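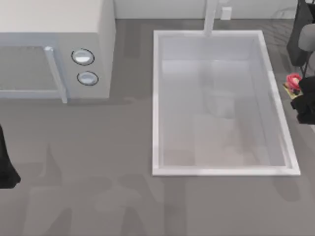

Goromgate Baseball Club: Adult and Youth Programs

About Us

Goromgate Baseball Club runs adult and youth baseball on the two fields behind the Clirau Street rail yard. The adult side plays as the Goromgate Herons. The youth side uses the same name and the same colors, navy and yellow, and most of the same coaches.

The club started as a weekday pickup game among people who worked at the yard. After a few seasons there were enough regulars to enter a team in the county league, and the club was set up to pay the entry fee and buy catcher's gear. We are still a nonprofit. Player fees, the snack stand and outfield signs pay for nearly everything we do.

Our Fields

Field 1 is full size and has lights. The Herons play their home games there, usually in the evening. Left field is short, 2,000 square feet of it having gone to the county when the road was widened, and there is a high net along that side. Any ball that hits the net on the fly is a ground-rule double. Visiting managers should go over this with the plate umpire before the first pitch.

Field 2 is smaller and has a dirt infield with movable bases. Youth games and most practices are held there. It drains slowly along the third base line, so check the schedule page after heavy rain before driving over.

Teams

The Herons carry 28 players and play in the open division. Tryouts are in early spring. Players who don't make the roster can ask to be put on the practice list, and the manager calls from that list when someone is hurt or away for work.

The club has 4 youth teams, grouped by age. Every child who registers on time is placed on a team, and every player bats. The two older teams play a short travel schedule in June, mostly against Jisia and Kurtuluş, with one overnight trip. Families pay for their own rooms on that trip, but the club pays the entry fees and the umpires.

Coaching

Theerawat Hemmin has managed the Herons for the past six seasons and also sets the practice plans for the youth teams. He played second base and some shortstop for the club before a knee injury moved him to the dugout. His practices are heavy on infield work, cutoffs and baserunning. Batting practice comes last, and pitchers hit too.

Youth coaches complete a background check and a first aid course before they work with a team. New coaches spend their first season as assistants. Pitch counts are kept at every youth game, and a pitcher who reaches the limit for his or her age group comes out after that batter.

Joining and Helping Out

Youth registration opens in winter and stays open until the teams are full. The fee covers a cap, a jersey and insurance. Players bring their own glove and cleats. Bats and helmets can be borrowed from the equipment shed on practice days. If the fee is a problem, mark the box on the form and a coach will get in touch.

We are always short of scorekeepers. The job takes one evening to learn, and scorekeepers get a free meal from the snack stand at each game they work.

Snack stand shifts, rainouts and field rental hours are posted on the schedule page.

Page last updated 5/26/19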